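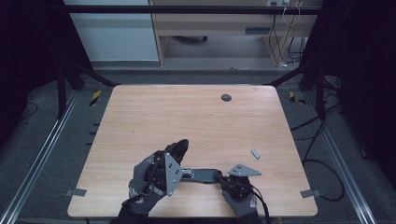
Paired hand-held grippers in use at a clamped worktable, with gloves worn on both hands.

Print this page | E-mail this page

Planning a Purchase of Hand-Held Grippers

Workshops that intend to record hand tasks for robot training should prepare a full equipment list before requesting quotations. Grippers are normally ordered in pairs, and the price of the pair seldom covers everything on the bench. Allow separate lines for cables, mounting plates, gloves, table clamps and floor tape.

Measure the table first. Both operators' arms and any overhead frame must fit around it, and cables should have a clear route to the floor. A plain, pale top makes small dark parts easier to find. Where an existing table is sound, keep it and spend the money on clamps.

Ask each supplier for the maximum jaw opening in writing. Test a gripper with the widest and the thinnest items on the task list before signing – a demonstration on foam blocks is of little use.

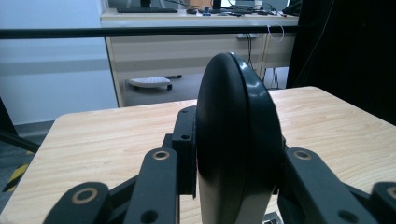 A round black disc held upright between the gripper fingers.

Spare parts deserve their own line. In the Menon workshop's last budget, finger plates and pivot fittings came to $549, and 37 percent of that amount went on finger plates alone. Clem Ormsby, who keeps the workshop's accounts, recommends ordering two spare sets with the original purchase, so that shipping is paid once.
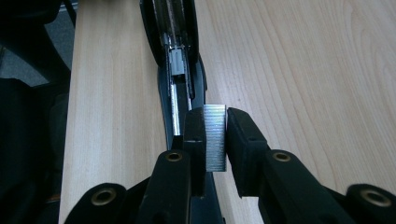
Task materials are the item most often left out of a first budget. They should be listed by task, with the quantity used in one session and the number of sessions planned. Loading a stapler, for example, calls for the stapler itself and a supply of staple strips like the one between the fingers, and strips that break apart in handling must be replaced. Order one brand and size throughout, and record the part number.

Quotations should be held on file for three years. Requests for the February round go to Nadhirah Osman and must include the table measurements.

Print this page | E-mail this page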